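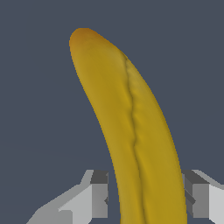 I have spent most of February teaching a simulated arm to pick up fruit. I do it in the evenings, usually from nine o'clock until my wrist gets sore. The software is Romarora, which I run on the desktop in the spare room, and I drive the arm with a handheld controller I bought second-hand. Tilt the controller and the gripper tilts. Squeeze the trigger and the fingers close.

I started with cubes because everyone does. Cubes are easy. You come straight down, squeeze and lift. The banana has been a different matter. It is curved, so where you take hold of it matters a great deal, and if you grab it near one end the other end swings down and knocks things over. My first evening gave me 105 recordings and I threw most of them out.

Rozália Kadlec, who wrote the Urnico plug-in I use for saving the runs, looked at a few of them and told me I was dithering. She was right. I would get the gripper close, stop, drift left, stop again and then go in. The robot copies all of that. The first policy I trained on my own demonstrations hovered over the fruit in exactly the way I do, and sometimes it never came down.

So I changed how I work. I plan the whole move before I press record, and I use the wrist view as soon as the fingers are near the fruit. The side view is fine for getting across the table, but I judge depth badly from it.

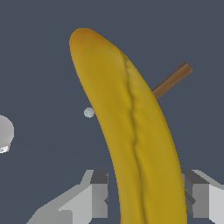 The wrist view, with the banana between the fingers.

I also delete a run straight away if I hesitate. It felt wasteful to begin with, but I now have 386 runs I am happy with, and training on those gives a much calmer arm. It still gets the angle wrong when the banana starts out pointing towards the base. I have very few recordings of that, as I find it awkward myself and had been avoiding it without noticing.

The plan is to reach 1,000 before I try another object. I will do the awkward starts first, while I still have the patience. If anyone has got Romarora to stop resetting the controller sensitivity every time it loads, please leave a comment. I have been typing it in again by hand each evening.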